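Housing Support Officer (two posts)

Dulimar Housing Association
Location: Dranard, with travel to Demora
Hours: 36 per week, permanent
Reference: 363

Dulimar Housing Association lets and manages 876 homes in Dranard and the surrounding villages. We wish to appoint two Housing Support Officers to join our Tenancy Services team.

The role

You will be the first point of contact for tenants who need help to keep their home. You will visit new tenants within 19 days of the start of their tenancy, agree repayment plans where rent is owed, and refer tenants to other services where needed. You will keep accurate case notes and attend the monthly case meeting at our Demora office. Some evening work is required -- time off is given in return.

About you

Applicants must have experience of work with the public and a sound knowledge of housing benefit. A housing qualification is desirable but not essential, and study leave is available to those who wish to gain one. A full driving licence and use of a car are required. The posts are subject to a satisfactory criminal record check.

What we offer

Annual leave of 27 days plus bank holidays
Membership of the Association's pension scheme
A one-off payment of £1,000 towards moving costs, where these apply

How to apply

Application forms may be obtained from reception at Ji House, Dranard, or by post on request. CVs will not be accepted without a completed form. For an informal discussion, please ask for Yogesh Bhatia, Tenancy Services Manager.

Closing date: 5 p.m. on 6/8/18. Applicants who have not heard from us within four weeks of that date should assume that they have not been shortlisted.

Dulimar Housing Association is an equal opportunities employer. 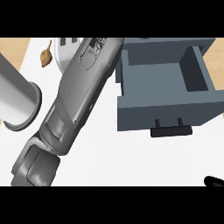
Grey robot arm, computer-generated image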